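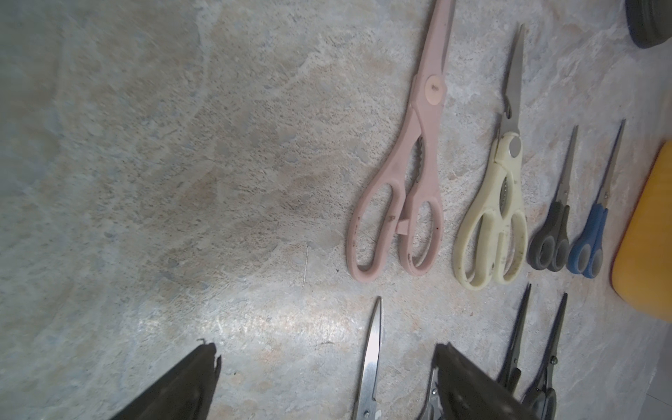 One of our Studinwood readers wrote in to ask whether we had given up on the Pladton music streamer altogether, as we had promised a proper look at it in July and then gone very quiet. Fair question! She bought hers on the strength of our first few lines, she says, and has been quite happy with it except that it drops the network whenever the microwave is on, and she would like to know if the rest of us are putting up with the same thing.

Well, we haven't given up, and I'm sorry it has taken so long. The little box has been sitting under the amplifier in my back room all summer and I have grown rather fond of it. For anyone who missed the earlier item, it plugs into the red and white sockets on an ordinary hi-fi (or into the optical one, if you have it) and plays music from the internet, from your phone, or from a drive on the home network. There is no screen and only the one button, so everything is done through the app.

Now, the network business. Mine did the same, and it took me a good few evenings to see what was going on. The Pladton comes set to the 2.4 band, which it has to share with microwaves, baby monitors and most of next door's gadgets. You can move it over to the faster band, but the setting is hidden under Advanced and then under Region, of all places. Once I had changed it the dropouts stopped, though I should say that my router is in the next room. If yours is upstairs at the far end of the house you may well be better off with a cable. I ran 10 metres of the flat white sort along the skirting board and you really don't notice it – or at least I don't.
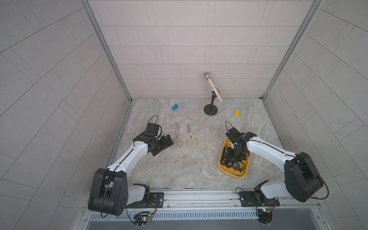 Two robot arms, scissors and a yellow tray.

The other thing people ask about is the app, and here I have to be a bit less kind. The one that comes with the box is slow, and it gets slower the more music you give it. I have 3000 albums on an old drive (a lot of them my late aunt's brass bands, copied over from CD) and scrolling down to the letter S was enough to make me put the radio on instead. Then somebody at the listening evening told me about Ďurica, which is a separate app that talks to the same box, and I have used nothing else for weeks. The search works, it remembers where you were, and it doesn't mind the odd missing sleeve picture. The free version lets you keep two playlists and the paid one as many as you like. I am still managing with the two.

As for the sound, I can't find much to grumble about. I compared it one wet afternoon with the Cotitz, which costs a good deal more and has a lovely heavy volume knob, and on piano music the Cotitz was a shade clearer at the top. On everything else I kept losing track of which one was playing. If you like a knob you will want the Cotitz, and I do understand that, but for a kitchen or a spare room I would have the Pladton and spend the difference on better speaker wire or a few records.

One small warning before you update: the latest software resets the volume limit to full. Turn your amplifier down first, or you will frighten the cat as I did.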